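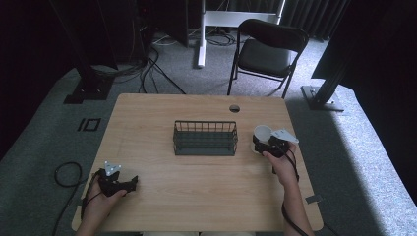

¿Cada cuánto hay que alimentar la masa madre si la guardo en la nevera?

Una vez por semana basta para que siga viva. Si vas a hornear, sácala la noche antes, dale harina y agua a partes iguales y espera a que doble.

Detallo mi caso. Tengo un bote que empecé en agosto y le he puesto nombre, cosa que ya lamento. Uso harina integral de Molinos Negri, 51 gramos por toma, porque mi báscula se niega a marcar 50. Tras 10 días de olvido le ha salido un líquido gris que huele a quitaesmalte. ¿La tiro o hay esperanza?

Otunberg
Hay esperanza. Ese líquido es alcohol, señal de hambre. Lo tiras o lo remueves, según te guste el pan más o menos ácido. Después haz dos o tres tomas seguidas a temperatura ambiente, quedándote cada vez con una cucharada de la vieja. La mía pasó 4 semanas abandonada al fondo de la nevera, detrás de un bote de alcaparras, y levantó a la tercera toma. Otra cosa sería moho rosa o naranja: entonces a la basura, con bote y nombre incluidos.

Doltell
yo compro el pan en la esquina y duermo estupendamente

Gistgate
De acuerdo con Otunberg, con un matiz: si la harina es integral, va más rápida y pide comida antes. Mezcla mitad blanca – la barata sirve – y aguantará mejor la semana. Y tapa sin enroscar. Yo enrosqué una vez y todavía encuentro masa seca encima del armario.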